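# Notes on the Povar collection, October 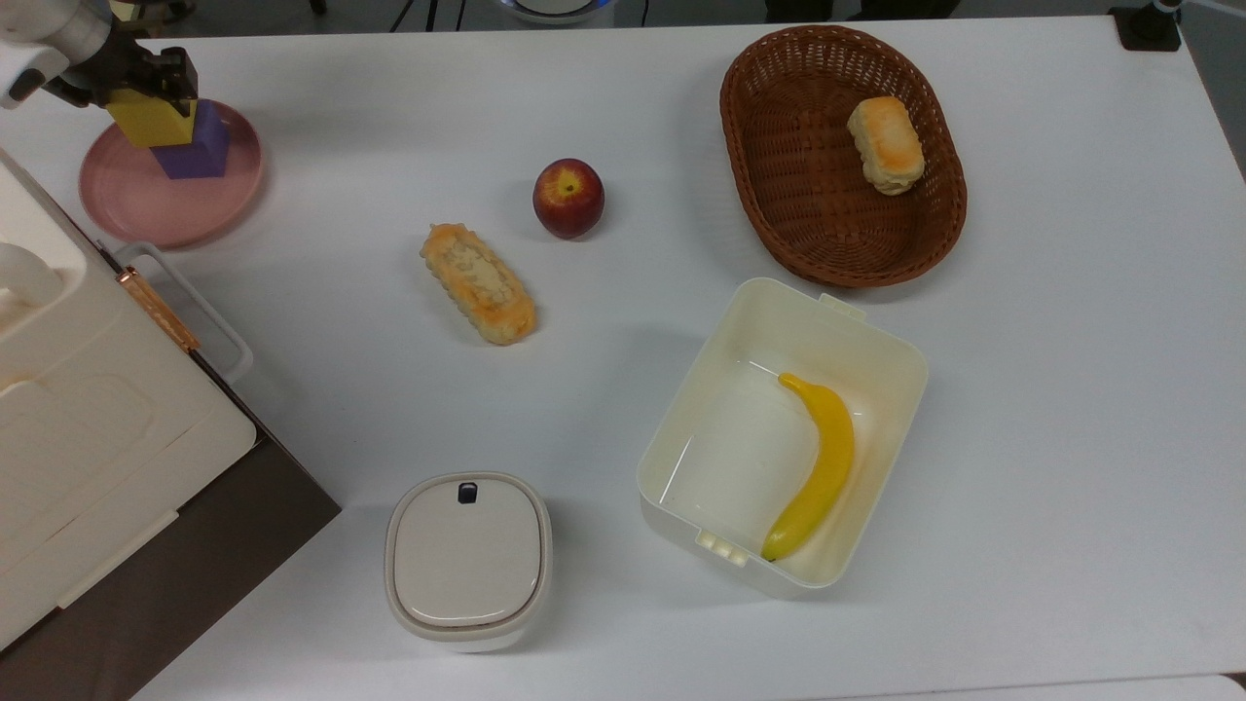

The Povar task set was designed to provide a learning system with demonstrations of ordinary kitchen handling, and I have been responsible for its collection protocol from the beginning. Each demonstration consists of one instruction and one continuous attempt to carry it out. Objects unrelated to the instruction remain on the table throughout. When the arm is holding a yellow block over the pink plate, for instance, the apple, the bread roll and the banana in its open container have no part in the task, and the system must learn to leave them alone.

My colleague Murali Achari proposed in our first planning meeting that we begin with a cleared surface and introduce other objects later. I argued against this. In our earlier work on the Nwosu set, a policy trained on tidy tables performed well until a cup was left beside the target, at which point it reached for the cup. We agreed on a cluttered layout from the first session.

The present procedure is as follows:

- The operator records 25 demonstrations for each instruction.
- The layout is changed after every 3 demonstrations.
- An attempt longer than 30 seconds is stopped and marked as incomplete.
- Incomplete attempts are retained in a separate folder.

The last point remains under discussion. Hajar Abdelaziz reviewed the Prater recordings over the winter and found 20 attempts labelled as failures in which the operator had recovered from a poor grasp and finished the task. She considers these recordings valuable, and I am inclined to agree. A system that has only observed clean grasps has little to draw upon when an object slips.

I have therefore asked that operators write a short comment after every stopped attempt, stating what was being corrected at the time. Stacking instructions will continue through the month. Instructions involving lids and handles will follow once the revised labelling guide has been approved.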